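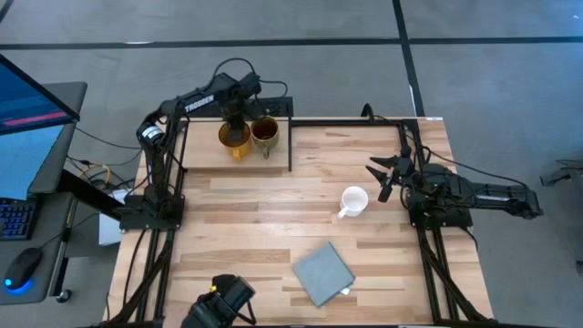
Butcher-block top, pale and honey planks, on gray carpet tile

imacleod
Thread for finish questions on laminated wood tops. I put three coats of Bostemetti hardwax oil on it in February and am getting dull rings under coffee mugs. They do not wipe off. Is this the oil or the cure time?

planed_flat
How long did you wait before use? The can says 4 days. In a cool room I would double that. Hardwax is dry to the touch well before it is hard.

imacleod
Five days, heated room. Coats were thin, buffed off after 20 minutes.

grit220
Then it is not cure time. What grit did you stop at? People sand maple and beech to 700 and wonder why the oil sits on top. The surface is burnished and takes nothing. Stop at 150, 180 at most.

planed_flat
Disagree on 150. You will see the scratches on pale wood under a window. 220 is fine if you raise the grain first.

grit220
I have done bench tops at 150 for years. Nobody has found a scratch.

imacleod
Stopped at 320. 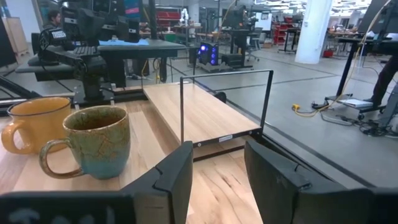 Grain at the mug end, pale wood, two mugs

tungsten_oil
Check the mugs before you strip anything. An unglazed foot ring holds dishwater and lets it out slowly under heat. I had one set that marked every surface in the house, including a Planstead varnished top that was supposed to be proof against it.

Also, a dull ring and a white ring are different faults. White is moisture in the film. Dull is usually wax that has softened and moved. For dull, rub with a white pad and a teaspoon of the same oil, wait ten minutes, wipe dry. No sanding.

planed_flat
Agree with that. If it comes back, switch to Sostier two-part. It costs more, nearly 300 for enough to do a large top, but it does not soften under a cup.

grit220
Or use coasters.

imacleod
Did the pad and oil on 2025-12-20. Rings are gone at a low angle. One mug does have a bare foot ring – will report if it marks again.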